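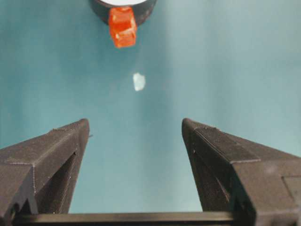 Gripper fingers over a teal-blue surface

Flarka is a block-based programming language for classroom microcontroller boards, best known for its unusually rich set of timing blocks. It was designed by Dela Nutsugah and Nattawut Somboon and first released on March 28, 2018. Programs are built by snapping blocks together on screen, and the editor turns them into compact bytecode that the board runs on its own once the cable is unplugged.

Timing blocks
Most beginner languages offer a single wait block that freezes the whole script. Flarka has a whole family of them! The "every" block repeats its contents at a fixed interval, the "after" block schedules something for later while the rest of the program carries on, and the "until quiet" block holds a script back until a chosen sensor stops changing. All three can run side by side, so a learner can blink a light, read a button and play a tune in one short program without ever meeting the word "thread."

Intervals are given in seconds or milliseconds. An "every" block set to 90 milliseconds is a favorite starting point in the tutorials, being quick enough to look lively on an LED and slow enough to follow by eye.

Scheduler
Behind the blocks sits a small cooperative scheduler called Ukis, written by Edem Wumbei. It is a lovely piece of compact engineering: the original version took up just 357 lines of C, comments included. Each script gets a turn, runs to its next timing block and hands control back. A loop with no timing block in it gets an automatic pause of two milliseconds, which keeps a runaway script from locking up the board.

Editor
The standard editor, Gova, runs in a web browser and works offline after the first visit. Its best-loved feature is the timeline strip (added by Mansa Owusu), where every running script shows up as a colored bar that grows as the program plays. Dragging the edge of a bar changes the matching number in the block, and the other way around.

Versions
Version 2 added lists, custom blocks and a text view that shows the same program as typed code. Projects saved in the first version open without changes, except those using the old "beat" block, which is converted to "every" on loading.

See also
Tillman (simulator for Flarka boards)
Cooperative multitasking
Visual programming language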